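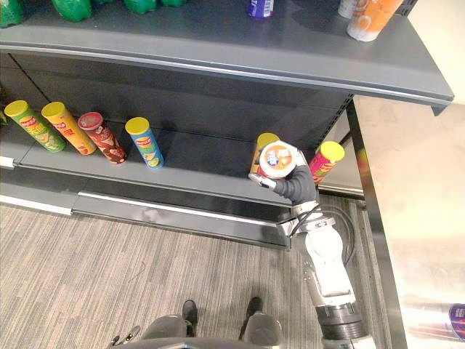 윗단은 음료, 아랫단은 원통형 감자칩

휴게실 매대에 음료와 감자칩을 같이 놓을 때 단 배치 문의드립니다
작성자: 켈튼2층 | 분류: 매장·사무실 정리

Keltton 건물 2층 휴게실에서 작은 간식 매대를 관리하고 있습니다. 회색 철제 선반이고 기둥에 난 구멍에 브래킷을 걸어 높이를 바꾸는 방식입니다. 지금은 윗단에 초록색 페트병 음료와 캔을 두고, 아랫단에 원통형 감자칩을 맛별로 세워 두었습니다.

문제는 두 가지입니다. 아랫단이 윗단보다 안쪽에 있어서 서서 내려다보면 감자칩이 잘 안 보인다는 말이 나옵니다. 그리고 재고 목록을 손으로 쓰다 보니 맛 이름을 자꾸 헷갈립니다.

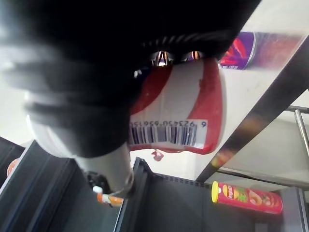 재고 목록은 8월부터 새로 쓰려고 합니다. 지금까지는 '빨간 통', '파란 통' 식으로 적었는데 빨간색이 들어간 통이 여러 가지라 구분이 안 됩니다. 흰 바탕에 빨간 띠가 둘린 통은 아래쪽 바코드 숫자가 6 923450 656156으로 또렷하게 읽히니, 색 대신 이 숫자를 적으면 될 것 같습니다. 전체를 다 적어야 하는지 뒷자리만 적어도 되는지 궁금합니다. 스캐너는 없습니다.

매대 앞으로 카펫이 깔려 있는데 선반 수평에도 영향이 있을까요? 윗단 한쪽이 조금 내려앉은 느낌입니다.

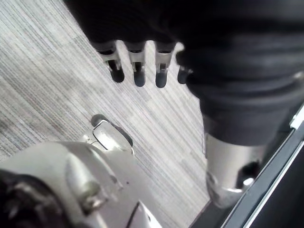 휴게실 카펫, 회색 계열 가는 줄무늬

답변 2개

스킥몬트상회
무거운 음료를 아래로 내리세요. 페트병이 위에 있으면 선반이 앞으로 쏠리기 쉽습니다. 감자칩은 가벼우니 윗단에 두면 눈에도 잘 띕니다. 다 비우고 브래킷을 한 칸씩 옮긴 다음, 통을 꺼낼 때 손이 들어갈 만큼 위쪽에 여유를 두면 됩니다. 저는 손가락 마디 5개 높이로 맞춥니다.

바코드는 뒤 네 자리만 적어도 평소에는 충분합니다. 다만 뒷자리가 겹치는 상품이 생길 수 있으니 목록 첫 장에는 전체 숫자를 한 번 적어 두세요. 가격표 띠 안쪽에 같은 네 자리를 써 넣으면 채울 때 편합니다.

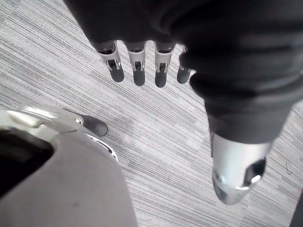 수평은 물건을 전부 내린 상태에서 재야 합니다. 카펫 위에 바로 세운 선반이면 다리 밑이 눌려서 시간이 지나면 기울 수 있습니다. 얇고 단단한 판을 밑에 깔고 양쪽 기둥을 다시 맞추세요. 카펫과 상관없이 한쪽만 내려앉았다면 브래킷이 구멍에 끝까지 안 걸렸을 가능성이 큽니다. 좌우가 같은 번째 구멍인지 위에서부터 세어 보시고요.

물통자리
저희는 음료 위, 과자 아래 그대로 씁니다. 키 작은 분들이 과자를 더 찾아서요. 안 보이는 건 앞줄로 당겨 놓으면 좀 낫습니다. 재고는 엑셀로 하세요.

켈튼2층 (작성자 댓글)
브래킷을 세어 보니 왼쪽이 한 칸 낮게 걸려 있었습니다. 단 바꾸는 건 저녁에 비워 놓고 해 보겠습니다.

조회 3,618 | 도움이 됐어요 16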